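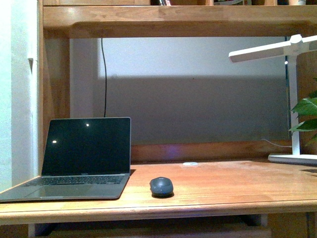
A pharmacist on painkillers, labels and the box at the back of the cupboard

1 May 2026

The pharmacist who runs the Konstantinidis dispensary in Brerkitz has worked behind the same counter since she qualified. She agreed to talk about paracetamol, the medicine she sells more of than any other, on condition that we left her name out. "They all know who I am anyway," she said.

We began with the packet. In her shop most people buy the plain white tablets, 500 mg each, in a blister pack. She wishes more of them would read the side of the box before they put it in their bag.

"It says how many you can take at once, how long to wait and how many in a day," she said. "For most adults that's one or two tablets, at least four hours between doses, and no more than eight in 24 hours. People know the first bit. They're vague on the rest."

The most common mistake she comes across is taking the same ingredient twice. A customer with a cold buys a powder to mix with hot water, and already has tablets at home for a headache. Both contain paracetamol. The powder has a different name, a different colour of box and a picture of a lemon on it, so it doesn't feel like the same thing.

"I ask everyone who buys a cold remedy what else they're taking," she said. "A lot of them say nothing, and then when I ask about headache tablets they say, oh yes, those. They don't count them as medicine."

She asks customers to look for the name of the active ingredient, which is printed under or beside the brand name, usually in smaller letters. In some countries paracetamol is called acetaminophen, and this catches out people who bring tablets back from a holiday.

Is it a dangerous medicine? She thought about this before answering.

"Taken as it says, it's one of the safest we have. Taken above that, it can harm the liver, and you may feel quite well for the first day or so. That's the part that worries me. Someone takes too many for toothache, feels all right, and thinks they've got away with it."

Her advice to anyone who has gone over the limit is to get medical help straight away, and not to wait for symptoms. She takes the phone calls herself when they come in, and she sends the caller on to the hospital or the emergency line. 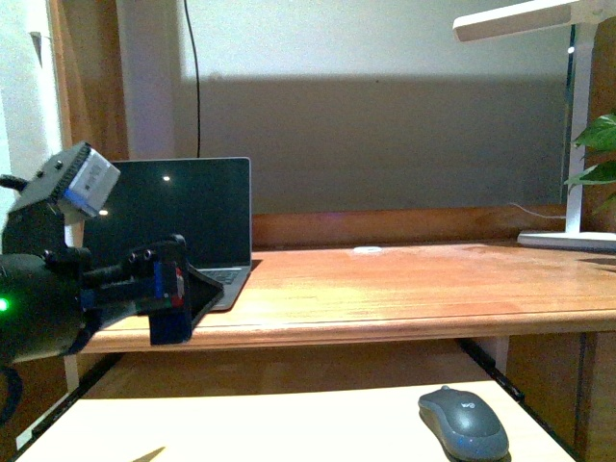 Toothache came up again later. She sees it more than she used to, and so does her colleague at the Cakine branch, where the nearest dentist with space is two bus rides away. People try to hold out until their appointment. Some of them can take ibuprofen as well as paracetamol, as the two work in different ways, but she wants to know about stomach ulcers, asthma, kidney trouble, pregnancy and other tablets before she says yes.

"I'd much sooner have the conversation at the counter. It takes 3 minutes. Sometimes there's a queue and people don't like being asked, but I ask."

People on warfarin are another group she looks out for. An odd dose of paracetamol is normally fine for them, but taking it every day for a stretch can affect the blood tests, and the clinic needs to know. The same goes for anyone with liver disease, anyone who drinks heavily and anyone who weighs less than 50 kg. They may need a lower dose, and that is a question for a doctor or pharmacist.

Children's medicine gets its own shelf, at her insistence. The liquid comes in more than one strength, and the dose depends on the child's age. She has stopped being surprised by kitchen teaspoons.

"A teaspoon out of the drawer could hold anything. Use the syringe or the spoon in the box. If you've lost it, come in and I'll give you another, there's no charge."

She also asks parents to write down the time of each dose. When two adults are taking turns to sit up with a poorly child, it is easy for both of them to give the medicine. A scrap of paper by the bottle is enough.

We asked about soluble tablets, which several of her older customers prefer because they find the ordinary ones hard to swallow. They work well, she said, but many of them contain a lot of salt in the form of sodium, and anyone on a low-salt diet or with high blood pressure should ask before using them day after day. Capsules are sometimes easier to get down than tablets. So is a coated tablet, taken with a full glass of water and the head tipped slightly forward.

She is often asked whether the dearer brands are better. Her answer is short.

"Same ingredient, same strength, same effect. Some have a coating, some are meant to dissolve faster. If you like the box, buy the box."

Every November she holds a clear-out, when customers can bring in whatever is at the back of the cupboard. The last one ran at both branches and at the community hall in Skatis, and it filled more bins than she had ordered. Most of it was painkillers, half-used antibiotics and eye drops years past their date. Unwanted medicines can come back to the pharmacy at any time of year, she added – they should not go down the sink or in with the rubbish.

At home she keeps hers in a high cupboard in the hall, as the bathroom is too damp and the kitchen too warm. The tablets stay in their original box with the leaflet inside. 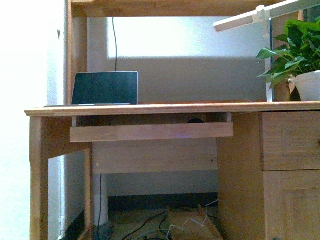
When to see someone

Her rule for adults is that a pain which still needs tablets after a few days ought to be looked at. For headaches the point to watch is how often they come. Taking painkillers on many days of the month can itself bring on headaches, and the usual cure is to stop, with some help and a rough couple of weeks.

"People are cross when I tell them that one," she said. "They come back later and say it was right. Some of them do."

A sudden and very severe headache, or one with a stiff neck, a rash, confusion or weakness down one side, needs urgent help. She would not sell anything for that, and would ring for an ambulance from the shop.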